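Seed Swap and Cutting Table Back at Binstead Hall

Our spring swap returns in April, and I could not be happier about it! Last year we passed 887 packets of seed across the tables, and that was with half the county still digging out from the late frost. Beans went first, then the yellow tomatoes Caroline Chege has been saving since she moved to Bellthorpe (she is bringing more, and yes, she will set a few aside for families who come after lunch).

Doors open at 10 a.m. Bring seed in anything that closes – envelopes, pill bottles, folded newspaper – with the name and the year written on it. If you have nothing to trade, come anyway. There is always more than we can take home.
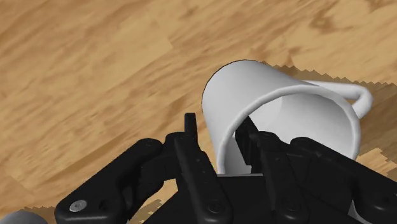
The cutting table

New this time, and the part I'm most excited about! Montri Thongdee and Nipon Nilsuwan will be taking cuttings all morning and showing anyone who asks how to root them. Pothos, mint, coleus and spider plants are all easy ones to begin with. Snip just below a leaf joint, strip the lower leaves, and stand the stem in plain water on a bright windowsill out of direct sun. Change the water every five days or so. Once the roots are as long as your little finger, move the cutting into potting mix and keep it damp for the first couple of weeks.

A mug makes a lovely first home for a small plant. It has no drain hole, so put a layer of gravel in the bottom and water with a light hand. Ottavio Sanna swears by a tablespoon at a time, and his kitchen looks like a jungle, so I'm listening.
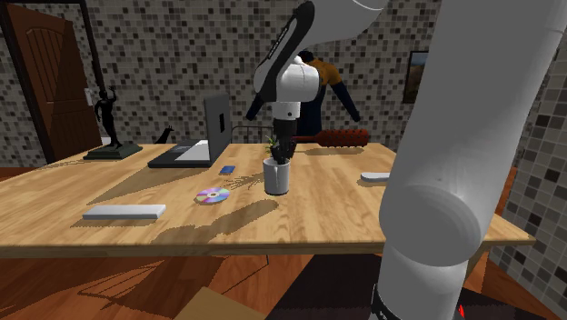
A small green plant potted in a white mug.

We still need three people to help set up tables at 8 a.m., and anyone with a spare label maker will be treated like royalty. Leave a note for Kamol Petchrat at the front desk. Extra pots can go in the bin by the side door any time before the swap – clean ones, please!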